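Home | Syllabus | Handouts | Readings | Contact

Handout 4: Boxes, cables and the "one home" rule
Notes by Krystyna Kurek, Household Organization, 4 Sep 2019

Most tidying manuals tell you every object needs one home. I have my doubts. The rule works for forks. It works badly for the small stuff that collects on a table: charging cables, zip bags, instruction packets, a plush toy.

Pietrzak's method sorts by material. Under that scheme cord goes with cord, whether it charges a phone or ties a parcel. Try finding a charger in there at night.

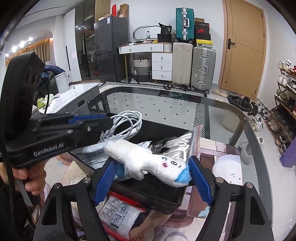

The open box is the usual compromise, and I accept it with two reservations. First, a box with no lid fills up. Second, soft toys don't belong on top of cables, however cute they look there. They hide what's underneath, and people stop looking.

What I'd keep from the manuals:
- Coil each cable separately.
- Clear bags for small parts.
- Printed instructions stay with the thing they explain, or go in the trash.

The claim that a sorted box "saves 14 minutes a day" has no source that I could find. Don't quote it in your papers.

For next time: sort one box at home and write down what you couldn't place.

Comments (3)

Edmund Nowakowski: Does the toy count as "couldn't place"?

Nikola Domański: I coiled everything in May. It lasted 16 days.

Zbigniew Zieliński: Is the Pietrzak reading on the exam?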